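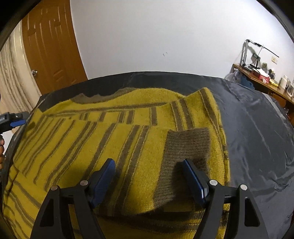 Knit sweater in mustard yellow with brownish-gray stripes, laid out on a dark sheet.

Home Fibers Weaving Knitting Dyes Care Index

Reading time: 6 minutes

Sweater pilling

Pilling is the forming of small balls of tangled fiber on the surface of a fabric. The balls are called pills, bobbles or fuzz balls. It affects knitwear more than most woven cloth, and it is among the most common complaints about sweaters at every price. A large amount of advice exists on how to prevent it. Much of that advice is repeated from one source to the next with little sign that anyone has tested it.

How pills form

Yarn is made of many fibers twisted together. Rubbing works the loose ends up to the surface, where they stand out as fuzz. Further rubbing rolls the fuzz into knots, which stay tied to the fabric by a few fibers that have not yet broken. When those fibers break, the pill falls off.

Whether a garment looks pilled depends on the balance between new pills and lost ones. Weak fibers break early, so a plain wool sweater may shed many of its pills with wear. Nylon and polyester are strong and hold on to them. This explains why a blend can look worse than either of its parts: the wool supplies the loose ends and the synthetic anchors them.

Pills gather where the garment rubs against something, chiefly under the arms, along the sides, at the cuffs and where a bag strap crosses the shoulder.

Fiber and yarn

Short fibers have more ends for a given length of yarn and so tend to pill more. Soft, lightly twisted yarns also pill more than hard, tightly twisted ones. A loose knit gives the fibers more room to move. None of this is disputed, but it is awkward for sellers, as softness and a fuzzy finish are what many buyers look for in the store.

The belief that pilling proves poor quality is only partly true. Fine cashmere pills, often within the first few wears. A stiff acrylic with a special finish may not pill for months. The reverse claim, that pilling proves a sweater is real wool or real cashmere, is heard from salespeople and has nothing behind it.

Testing

Laboratory tests rub or tumble samples of cloth for a set time and compare them with a scale of reference photographs, usually graded from 1 to 5, with 5 meaning no visible change. The grade is given by eye, and two trained people may differ by half a grade. Tumbling also does a poor job of copying an elbow on a desk. A good result says that one fabric did better than another in the machine, and buyers should be slow to read more into it.

The Dutberg knitwear trial is sometimes cited as a test under real conditions. In it, 55 sweaters were handed out for one winter and graded at the end. The report has been used to support washing sweaters inside out, although it had no group that washed them right side out. The trial also relied on wearers to keep their own washing records, and six of the sweaters were never returned.

Prevention

Washing inside out, on a short and gentle cycle, reduces rubbing on the outer face and is reasonable advice. Less certain are the following:

Freezing. Said to tighten the fibers. No good evidence supports this for pilling.

Vinegar rinse. May help remove leftover detergent. Any effect on pills is unproven.

Fabric softener. Often recommended, and just as often blamed. By making fibers slide more easily it may bring more of them to the surface.

Anti-pilling sprays. Kuminis, a spray sold for knitwear, claims a lasting effect from a single coat. The maker's leaflet gives no grade and no test method.

Removal

Pills can be cut off with an electric shaver or pulled off with a comb or a rough stone. Combs and stones also raise new fuzz – a point their labels leave out. Shavers are quicker but can cut holes where the fabric is folded or stretched. Every method takes away some fiber, and a sweater shaved often will grow thin.

History

The claim that knitters in Tuletside were shaving stockings with razors by 1660 appears in several popular books. All of them seem to rest on one undated household note, which mentions a razor and stockings in separate lines.

See also: Felting; Staple length; Yarn twist

Comments (3)

woolgatherer_k
Glad to see the freezer thing questioned. I kept two sweaters in mine for a week and all I got was cold sweaters.

Xaba
The softener part is too harsh. I have used it for years on acrylic and had no trouble. Wool, maybe.

plainstitch
Could you add something on brushed mohair? Mine sheds all over my coat but I can't find a single pill on it.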